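Cucumbers bitter at the stem end – is it the watering or the variety? 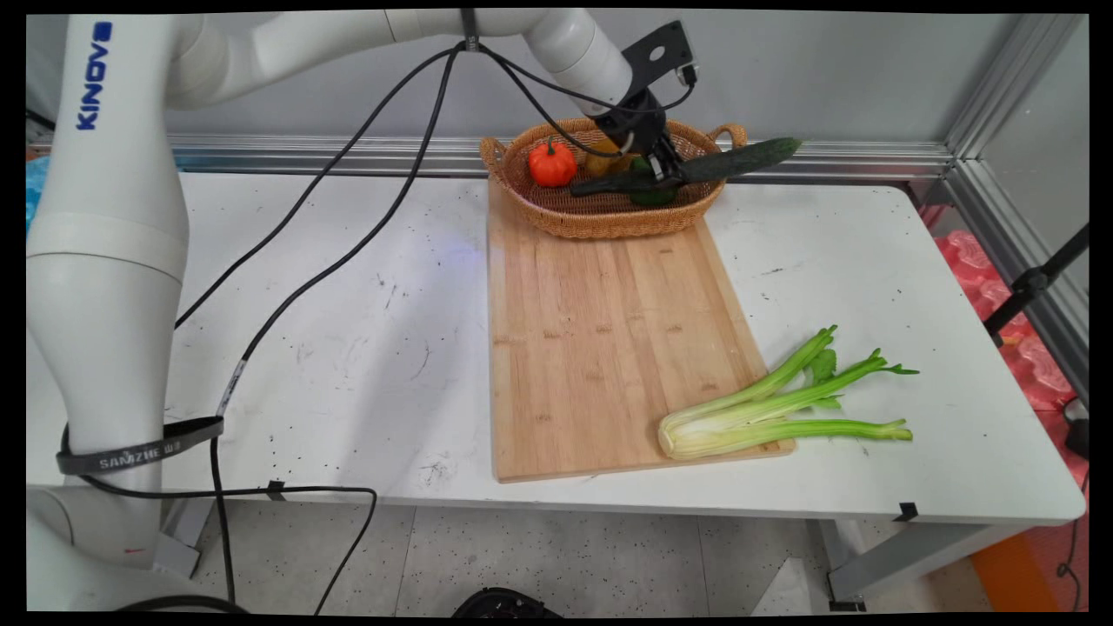
Asked by Struan Nisbet, 5 May 2024

I'm planning my beds and want to sort this out before I plant. Last summer I grew slicing cucumbers in the raised bed behind the garage here in Altville. The first few were fine. From the middle of the season on, most of them were bitter, worst near the stem and in the skin. The plants looked healthy and kept producing right into September.

I watered by hand every evening when I was home, but I travel for work and there were stretches of 5 days when they got nothing. The bed gets full sun from morning on. I fed them tomato fertilizer a couple of times. I don't have the seed packet anymore.

Do I need a different variety, or was it the watering? And is it safe to save seed from bitter ones?

3 answers

Nouhaila El Sherbiny
Accepted answer

Mostly the watering, but variety matters too. The bitter taste comes from compounds called cucurbitacins. The plant always has them in the leaves and stems, and when it is stressed by heat or dry soil more of them can end up in the fruit. They collect at the stem end and just under the skin, so what you noticed is normal.

Things I would change:

Put a drip line or soaker hose on a timer. Mine runs every other morning, more in a heat wave. Check the soil with a finger a couple of inches down – it should be damp.

Mulch with straw once the soil has warmed up.

Pick earlier. Old, oversized fruit that is turning yellow is more likely to be bitter.

Look for "bitter-free" or "burpless" on the seed packet.

With what you still get, cut an inch off the stem end, peel it and taste a piece. If it is very bitter, throw it out, as it can upset your stomach. I wouldn't save that seed. If other cucumbers were growing nearby you don't know what it crossed with anyway.

gunn_rd_gardener

Same thing happened to me. I put shade cloth over the bed in the afternoons and it helped some. Temperature was over 95 most of that month though so who knows.

tpk27

Rub the cut end with salt, my grandmother always did it. Works for me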